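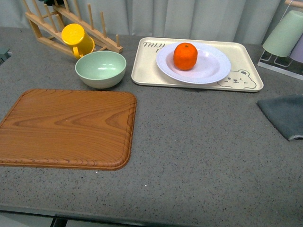 Fondetance Kitchen Notes
Print this thread | E-mail this thread

1/ We rewrote our setup rules for countertop manipulation work this month. The old version was a page and a half and everybody read it differently. I'm posting the new one in pieces, with the reasoning where I think it matters. Use what you like.

2/ Background. Our shared log, Novside, holds 1724 recorded episodes of kitchen tasks: put the fruit in the bowl, move the cup to the rack, stack the plate, fold the cloth. When we audited a sample of 200, we threw out 69. Most of those were thrown out for how the counter was set up or how it was written down. The arm had done its job in plenty of them.

3/ Rule 1. Every item on the counter goes on the start sheet. That includes items the task doesn't use. If the task is "orange to bowl," the cups, the tray, the board and the dish rack still get a line each.

4/ We used to list only the target and the goal. Then a policy would knock a cup on its way across and we had no record of where the cup had been at the start.

5/ Rule 2. Write the pose as well as the name. "Yellow cup" is not enough. "Yellow cup, upside down, leaning on the front of the dish rack" is enough. A bowl is upright or inverted. A cloth is folded, flat or bunched. A cup on the cup holder is hanging, mouth down.

6/ Rule 3. Name items by color and type, in that order, from the fixed list. We had one bowl logged as green, mint, aqua and "the small one." Pick a word. Ours is "mint bowl." If two cups are both some kind of green, the list has to say which is which before anyone records.

7/ Rule 4. Say what a thing is resting on. An orange on a plate on a tray is three lines with two "on" relations. This sounds fussy until you ask for the tray to be moved and have to decide if the plate comes along. Ours does. It's in the task text now, so the person scoring doesn't have to guess.

8/ Rule 5. Printed surfaces stay, and get a note. Our cream tray has TAIJI on it and a bear's face in the corner. The brown board has a woodgrain print. Some groups tape over this kind of thing. We leave it, because people own trays with bears on them. The sheet gets a "P" next to the item.

9/ Rule 6. Clear parts get a "C." The base of our cup holder is clear acrylic with thin wire loops above it, and depth sensors have a bad time with both. If an episode fails near a "C" item, the reviewer looks at the depth stream first and the arm path second.

10/ Rule 7. Nothing soft hangs over the edge unless the task calls for it. A cloth past the edge of the counter is the easiest thing to miss on a walkaround. If it has to be there, log it as "cloth, over edge, right" or whichever side it is. Don't leave it off the sheet.

11/ Rule 8. Keep a clear landing area. Leave open counter at the front, on the side the arm works from. We don't put a size on it in the rule because our two counters are different. The test is that the largest item in the task can be set down flat there without touching anything.

12/ Rule 9. Background gets one line. Ours is usually "curtain, gray-blue, closed." If someone opens it halfway through a session, start a new session number. Light changes more than you expect and we lost most of an afternoon in March learning that.

13/ Rule 10. Check the reference view before the first episode. Stand where the head camera is, or pull up its feed, and compare it with the sheet. Anything you can see a piece of but can't name gets walked over to and named. "Dark green thing behind rack" is not an entry.

14/ A few people on the Dadia side asked why we don't clear the counter down to the two or three items in play. We did that for the first 66 episodes. Scores looked great. Then we put the rack and the tray back out and they dropped hard. We'd sooner have the low number and know what it's for.

15/ On resets. After each episode the counter goes back to the start sheet, including items that weren't touched. Check them anyway. A cup leaning on a peg can shift when the next thing over gets bumped, and you won't notice it from the operator's chair.

16/ On food. Real fruit is fine. Swap it when the skin goes soft, and write "swap" on the sheet. A gripper force that was fine on a fresh orange can mark an old one. Don't eat the test fruit. That one is from the old version and it stays in.

17/ On scoring. Two outcomes only, done or not done, plus a free text field. We tried a five-step scale and two reviewers never landed on the same step. The text field is where "done, but dragged the bowl" goes. We search it later.

18/ On people. Hands stay off the counter from the start tone to the end tone. If you have to reach in, hit stop first, wait for the arm to hold, then reach. An episode with a hand in it is scrapped even if the hand didn't touch anything. No exceptions for "it was almost there."

19/ The sheet format is borrowed from Hrubý with two columns added, P/C and "resting on." Theirs had a weight column. We dropped it after a month of blanks.

20/ Still open: what to do with handles. Whether a cup handle points left, right or back clearly matters for grasping, and we don't have good words for the directions in between. Right now we use clock positions with 12 at the curtain. It works for upright cups. For a cup that's tipped against something it's a mess. If your group has a convention, reply with it.

21/ Next revision is planned for September. Changes will be added to the end of this thread and the sheet will carry a version letter so old episodes can be matched to the rules they were recorded under.

Print this thread | E-mail this thread

Contact | Copyright Fondetance | Back to top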